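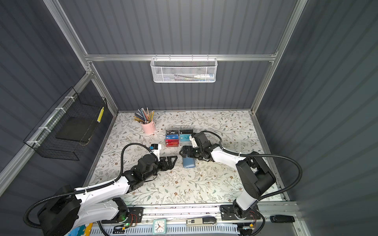

Celda 3 con el mantel de flores puesto. Pinza izquierda vacía, la derecha con la cajita azul.

Puesta a punto de la celda de dos brazos (antes de cada tanda)

Actualizado 27/06/2024. Vale para la celda 3 de Plendell. Las otras llevan el carril de otra manera, no copiéis las medidas.

Lo que hace falta: llave allen de 3, bridas blancas, paño sin pelusa, alcohol, destornillador pequeño, cinta de carrocero. El portátil con Tarka abierto y la sesión cerrada, que si no bloquea los puertos.

1. Parar y soltar

Seta pulsada. Brazos a reposo desde Tarka, nunca a mano con par puesto. Cuando los dos salgan en gris en el panel, cortar la fuente. Esperar 12 segundos. Ya se pueden mover con la mano, despacio, sujetando por el antebrazo y no por la cámara de muñeca. Las cámaras de muñeca NO son asas, que ya van dos soportes partidos.

2. Estructura

Repasar los tornillos de las escuadras, primero los postes de atrás. Luego el larguero del fondo, del que cuelga la cesta blanca. Si la cesta baila, mirar los ganchitos: se abren con el uso, se cierran con alicate. Nada pesado dentro, rotuladores y poco más.

La cesta negra de la pared izquierda va con bridas al perfil. Tirar de ella hacia abajo con dos dedos. Si cede, brida nueva y cortar el rabo a ras – el rabo largo engancha la manguera del brazo izquierdo.

3. Bases de los brazos

Cuatro tornillos por base, apretar en cruz. Después empujar el brazo por el hombro, adelante y atrás. Si se nota juego en la base, aflojar todo, asentar otra vez y volver a apretar. No vale apretar solo el que está flojo.

Distancia de la base izquierda al tope del carril: 145 mm. Medir siempre desde el canto del aluminio, no desde el panel perforado. Si se ha movido hay que recalibrar, paso 6, sin discusión.

4. Cables

Lo que más averías da. Cada brazo lleva un bucle holgado de la base a la muñeca. Tiene que quedar arco suficiente para que la muñeca gire a los dos lados sin tirar del conector. El del derecho abre hacia fuera, hacia su lado. Si se mete por dentro acaba barriendo la mesa y se lleva lo que haya.

Girar la muñeca a mano de tope a tope mirando el conector. Si se tensa, dar más cable desde abajo. No recoger el sobrante con brida apretada, se parte por dentro y luego a ver quien lo encuentra.

Placa de la base izquierda: con la fuente dada, led verde. Apagado = revisar alimentación antes de tocar nada más.

5. Pinzas

Limpiar los dedos con alcohol, por la cara interior sobre todo. Cerrar en vacío desde Tarka y mirar a contraluz: tienen que tocar a la vez arriba y abajo. Si queda una cuña de luz, aflojar el dedo, alinear, apretar.

Prueba de agarre: una caja pequeña, de pie, sujeta por los lados. Mantener y subir. Si resbala, otra vez alcohol antes de subir la fuerza. Casi siempre es grasa.

Los dedos de repuesto son los Balogh, bolsa con etiqueta roja. Los Kikamari entran pero quedan cortos, no usarlos en esta celda.

6. Calibrar

– Vaciar el centro de la mesa.
– Home de los dos brazos, primero izquierdo.
– Velocidad al mínimo.
– Llevar cada pinza al punto de referencia y guardar.
– Acercar una pinza a la otra, cara a cara, y dejar un hueco corto. Que no se toquen.
– Comparar alturas. Si una queda más baja, repetir el home de esa.

Tres repeticiones seguidas dentro de tolerancia y se da por bueno. Con dos no.

7. Mantel y objetos

El mantel se cambia segun tanda. Estirar desde las esquinas del fondo hacia delante, cinta por debajo en los bordes. Una arruga de nada basta para que vuelque un objeto alto al dejarlo. Y ojo, el mantel nuevo suele ser más grueso: comprobar la altura de aproximación antes de lanzar.

Objetos según la hoja. El bote de lápices y el expositor de tarjetas, hacia el fondo, fuera del primer movimiento de los brazos. El expositor es acrílico y da reflejos, girarlo un poco si la cámara de muñeca se ciega. Lo que se quede en el carril delantero (reloj, el aparato tipo grapadora y demás), sin montar sobre las bases.

8. Arranque

Manos fuera. Soltar seta, fuente, esperar a que Tarka vea los dos brazos y las dos cámaras. Primer ciclo lento y con la mano en la seta. Si algo suena raro, parar y volver al 4.

Cada 500 ciclos: repetir todo menos el 2. Apuntar en la hoja quién y qué se ha cambiado, auque sea una brida.

Fallos típicos

Brazo no aparece en Tarka: cable USB de la base, cambiar de puerto, reiniciar.
Imagen de muñeca a saltos: conector flojo, casi siempre el derecho.
Pinza abre pero no cierra del todo: dedo torcido o suciedad en la guía.
Vibra al parar: tornillos de base. Volver al 3.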